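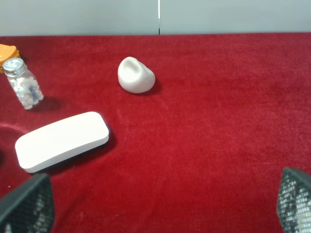

Why is the arm slower over fabric than over a bare bench?
Velvet gives a little and then grabs, so the fingertips have to come down gently or they plow a furrow. Harvey Sandhu's first script ignored this and ironed the cloth for us.

Session 7, building a pick-and-place arm at the Ruggiero shared workshop. Bring your own screwdriver. The shop's good one went home with somebody in July and is presumed happy there.

Tonight's job is grip width. Set the jaws wide, close in small steps, stop when the motor current climbs. Write the number down on paper. Concetta D'Amico kept hers in her head for 29 tries and would like them back.

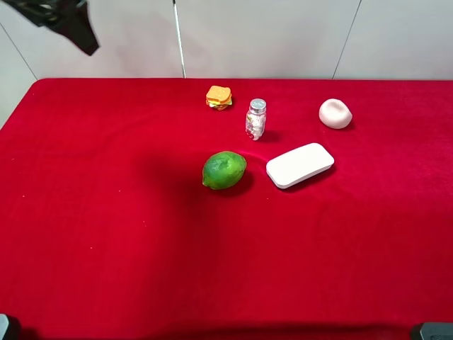 Do I need to recalibrate if I only bumped the table?
Recalibrate anyway, it takes 2 minutes. Cinzia Cocco's table moved by the width of a pencil and her arm spent the evening picking up air with great confidence.

Order of work: fruit first, then blocks, then anything with a screw cap. Stacked things go last. A stack holds together until you squeeze one layer and leave the others behind. 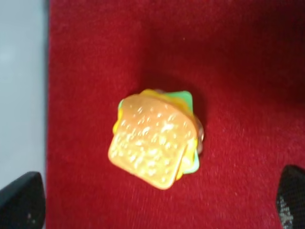

For stacks, come in low and close on the bottom layer too, at half your usual speed. If the pile shears, widen the jaws, restack by hand and log it as a miss. Gianni Monti logs these as "partial deliveries." Please don't.

Homework: read page 352 of the Plesis manual, the torque table only. The rest is about warranties.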